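The sound of a single cylinder

There is a particular noise that gets me out of a chair faster than the kettle. It comes up the lane slowly, one fat beat at a time, with enough of a gap between beats that you could fit a word in. Thud. Thud. Thud. By the time I had reached the gate on Tuesday the bike was already going past, a big old single with its rider sitting bolt upright, and I stood there grinning like a child at a fair.

I have owned twins, fours and one very thirsty triple, and I loved all of them (the triple less so at petrol stations). But the engine I keep coming back to is the simplest one you can put in a motorcycle: one piston, one barrel, one spark plug. If you have never ridden a proper large single, I'd like to spend the next few minutes persuading you to borrow one.

Start with how it feels. A four-cylinder engine gives you its power in a long smooth stream, and you can be doing quite silly speeds before you notice. A single hands it over in lumps. In a four-stroke there is one bang for every two turns of the crank, so at low revs you can feel each firing stroke arrive through the seat and the pegs. Open the throttle out of a slow corner and the back tyre seems to dig in, bite, let go, dig in again. Trials riders and off-road people have known about this for ever, and it's a good part of why singles find grip on wet grass and loose stones where busier engines just spin.

Then there's the weight, or the lack of it. One cylinder needs one carburettor or one injector, one exhaust pipe, one set of valves. The engine is narrow, so the whole bike can be narrow, and you steer it with your hips as much as your hands. My own machine is a Varela, bought as a non-runner from a barn outside Fesden, and the first time I took it along the river road I kept turning in too early. I was so used to heaving something heavy into bends that I'd forgotten how little effort a bike can ask for!

It does shake, of course. A piston that size going up and down has nothing on the other side to cancel it out, and the engineers can only do so much with the weights on the crankshaft. Balance that mass fully in one direction and you've made a new shake in another. Later engines got round a lot of this with a balancer shaft, a spinning weight geared to the crank and turning the opposite way, and it works wonderfully. Older ones simply shake. You learn to put thread lock on the number plate bolts. You learn which mirror is the useful one. On the Varela there's a spot just under 50 where everything goes calm and the horizon comes back into focus, and I could happily sit there all afternoon.

Starting one is half the fun, though I accept this is a matter of taste. Electric starters are on nearly everything now, but the kick-start ritual deserves a fair hearing. You ease the lever down until it comes up firm against compression. You pull in the decompressor, nudge the piston just past the top, let the lever come all the way back up, and then swing your whole weight through it in one long push. No throttle. Everybody wants to give it throttle. When you get it right, the engine catches on the first kick and the entire car park looks round, and when you get it wrong you take your jacket off and start again.

I learnt all this properly at the Clesto hill climb, which is where I'd send anybody who wants to see singles at their best. It's a short course, narrow, with a nasty hairpin by the chapel wall and a surface that changes colour three times on the way up. Big multi-cylinder bikes are faster on the straight and everyone knows it. Then they arrive at the hairpin and have to be gathered up and turned round, and along comes someone on a tall skinny single, who drops it on its side, picks it up again and is gone, thudding off between the trees. The noise bounces off that wall and you feel it in your ribs.

The paddock is even better than the racing. People leave their bikes in bits on old blankets and are delighted to be asked about them. I spent a good hour beside a Skiltari with its head off, being shown the valve seats by the light of a phone, and came away knowing more about squish clearance than I'd picked up in years of reading. You can do that with a single because there's so little to hide. Tappets on mine take as long as a mug of tea. I change the oil every 3,000 miles, keep an eye on the chain, and check the exhaust nut whenever I think of it, and it has never yet left me at the roadside.

Cost comes into it as well. One plug, one short run of pipe, one modest set of gaskets. Insurance tends to be kinder, tyres last well, and a gentle ride will stretch a tank further than you'd believe. For a young rider who wants to learn how an engine works by taking one apart, I can't think of a better place to begin. For an older one with a grumbling back, something light enough to push up a garage ramp is a gift.

If you get the chance to ride one, give it a whole day. The first 5 miles will feel odd, especially if you've come from something smooth, and you'll probably be in too low a gear. Change up. Let it pull from lower down than seems polite, though stop short of making it snatch at the chain. Stay off the motorway. Find a road with hedges and a few hills, listen for the beat to settle, and ride it at the pace the engine seems to like. Mine likes the long way home past the quarry, with the sun going down and the exhaust popping softly on every downhill stretch.

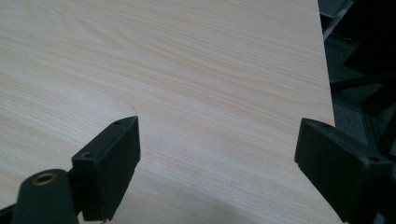

Soledad Ventura: Lovely to read this, but please tell people to check the kick-start return spring before they try any of it. Mine let go halfway through a swing and I limped for 2 weeks. You're dead right about the throttle, though. I fought my old single for a whole summer until my aunt told me to leave my right hand alone, and it went first kick. Does the Varela have the long or the short lever? The short one on mine is horrible in boots and I've been looking for the other sort.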